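Gornar Pathology Network, Specimen Logistics Working Group
Minutes, May meeting, Zunmont site

Started 9.05 am, one site dialling in (Yeon, audio patchy). Previous minutes accepted, no changes.

1. Flu and RSV swab turnaround
Zunmont received 1023 respiratory swabs for the month, 302 of them from aged care. Most reported next day. Backlog on the long weekend, courier missed the late run. Courier firm has been written to, no reply as yet. Agreed to ring them again before the next public holiday.
Aged care homes still sending swabs without collection times on the form. Reject or chase? Long discussion. Chase for now, review in two months.

2. Transport media
200 tubes quarantined at Yeon, lids not seating properly. Replacement batch on order from Nanance. Yeon to borrow stock from Zunmont in the meantime, log it in the shared book please, last time it wasnt.
Expired tubes still turning up from GP clinics. New reminder sheet to go out with the satchels.

3. Reception bench
Labelling to move closer to the hatch so satchels aren't carried the length of the room. Trial to run to end of June. Night staff want it noted they were not asked first. Noted.
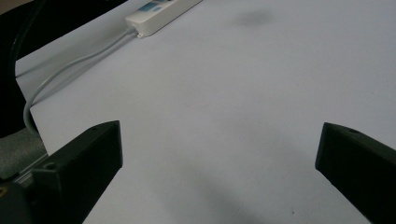 4. Freezer alarms
Two false alarms overnight, both the same probe. Probe swapped. After hours phone list is out of date, still has the old number for the Yeon on-call. To be fixed today.
Question from Yeon re who pays for the callout. Not resolved, goes to Gornar finance.

5. Winter rostering
Extra evening shift from start of June, 5 staff per shift at Zunmont, Yeon unchanged. Leave requests in by end of month. Casual pool thin, ad to go up again. Staff flu jabs avaliable in the tea room, mornings only.

6. Electrical tagging
Test and tag overdue in specimen reception and the packing room. Contractor booked, needs access before 7 am. All boards and leads to be left out where they can be reached. No piggybacking of boards, this was raised last year as well.

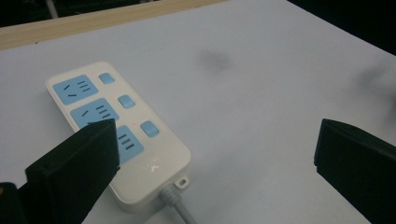
Item 6: power board, blue sockets and switches.

7. Other business
Parking at Zunmont, same complaints, nothing new. Eskies to be wiped down at both ends of the run. Request for a second label printer, quote needed first.

Closed 10.20 am. Next meeting in June, Yeon to host if the phone line is sorted.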